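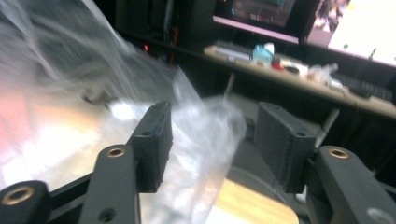
3.2 塑料袋到底什么时候才算"用完了"

写这一节之前我犹豫了很久,因为我最初的问卷里压根没有"用完"这个选项。我当时想得很简单:一只袋子从超市拎回家,装过东西,扔掉,结束。结果在Ikville跑了第一轮入户,我就知道问卷得重写(重写的那个周末我一口气喝了好多咖啡,效率倒是出奇地高!)。

先交代一下数据。这一轮一共有77户参加,每户领一本小册子,家里哪只塑料袋换了用途就记一笔,爱写多长写多长。八月底收上来499条可用的记录。有两户写到一半搬去了Cliltholm,他们搬家之前的那部分我留着了,搬家之后的没算,毕竟搬家期间谁家的袋子都在满天飞,放进来会把别家的规律全冲掉。

我把记录按"下一站"来编码,也就是袋子离开上一个用途之后去了哪里。最常见的去处是垃圾桶内胆,这个大家都猜得到。有意思的是排在它前面的那段时间,我管它叫"悬置期":袋子已经空了,可是还没有新工作,就在桌上、门把手上、抽屉缝里待着。有位受访者写得特别好,她说那只袋子"在等我想起它"。我读到这句的时候真想把整篇论文的题目改成这个。

悬置期的长短和袋子本身的好坏关系没有我想象的大,倒是和它停在哪儿关系很大。停在抽屉里的,常常一停就是整个记录期;停在台面上的,很快就会被人顺手抓去用。我在编码表里单列了一项"邻近容器",记的是袋子旁边有没有篮子、盒子、盆这类敞口的东西。像图2那样,浅色台面上左边搁着一只粉色的网孔篮,中间一只透明塑料袋,编码时就记作"台面,有邻近容器"。篮子空着也照记,我只看它在不在旁边,不看里面装没装东西。
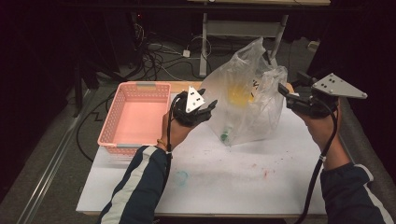

这一项后来和Ailbhe Kavanagh争了好几回。她做第二编码员,坚持说篮子和袋子的距离也得量,不然"邻近"两个字太虚。我一开始不肯,嫌麻烦,后来我们各退一步:同一个台面上就算邻近,隔着一个台面就不算,窗台单独处理。窗台真是个麻烦地方,有人家的窗台和操作台连成一片,有人家的窗台上全是花盆,我到现在也不敢说处理得多漂亮。

还有一类记录我特别喜欢,就是"袋子装袋子"。几乎每本册子里都有那么一只大袋子,专门收容别的袋子,各家叫法不一样,有叫"袋子妈妈"的,有叫"总部"的。按我的编码规则,小袋子一进总部就算进入储存,悬置期到此为止。可是照Moynihan那套分类走的话,它们还得算闲置品,因为没有承担任何盛装功能。我没有跟着走,理由很朴素:受访者自己觉得已经收好了,心里那件事放下了。研究家务的人如果连这一点都不认,那记录册就白发了。

透明袋和不透明袋的差别也值得多说两句。透明的袋子更容易被派去装零碎,比如夹子、电池、写了一半的种子包,大家的说法都差不多,看得见里面是什么,不用翻。不透明的多半去了垃圾桶。皱得厉害的袋子有人会特意抹平再叠成三角形(我母亲也这么叠,我得承认我对这几条记录有点偏心),也有人就那么一团塞进去,两种人住在同一个屋檐下的时候,册子里的备注栏会变得非常好看。

编码是在Iltura里做的,导出的表格把空白备注和"无"混成了一类,我只好拿着纸质册子一条条对回去。对完以后,储存和悬置之间的界线比第一稿清楚多了,下一节讲抽屉的时候还要用到它。

分类:家务研究 / 日常物品 / 论文选读

读者评论

橘子皮:我家的总部是一只米袋子,已经撑裂过一次了,请问裂了以后里面的算储存还是悬置?

north_window:窗台那段太真实了。想问下小册子是每天写还是想起来才写?漏记怎么办?

阿檀:叠三角形的路过,我和我先生就是那种备注栏很好看的家庭。

慢火:"邻近容器"能不能把椅子也算进去啊,我家袋子全挂在椅背上。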